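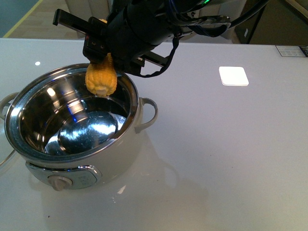
2 min read

Search Search products Go

Brutex Fan Reach: social media reporting for sports clubs

Fan Reach is the software of Brutex for clubs and leagues which want to know who is following them, and from where. It collects the follower numbers of all your team accounts each night and puts them in one report, sorted by country and by language.

The colour of each line can be changed to match your club. Reports are exported as spreadsheet or PDF.

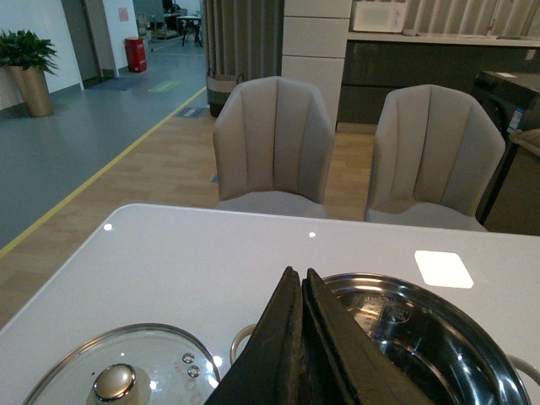 The standard licence includes 16 accounts and six users. For leagues we recommend the Rallgate edition, with 20 users and a separate login for every member club. Both editions have the same sponsor page, where you can compare the posts of one partner over a full season.

History is kept from the day you connect the account. Older numbers can be imported if you have them from Tresus or Jatoi, please ask us for the correct file layout before you send anything.

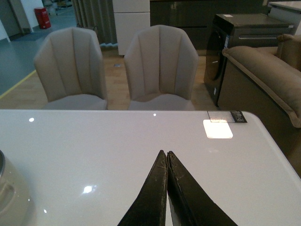
New since October: the report can be organised by match day, and away games have their own filter. The menus are available in 19 languages.

Licences are paid yearly, by cheque or bank transfer. For a trial account please write to Veronica Pop in our sales office and mention the name of your club and your league.

Page updated 11/30/22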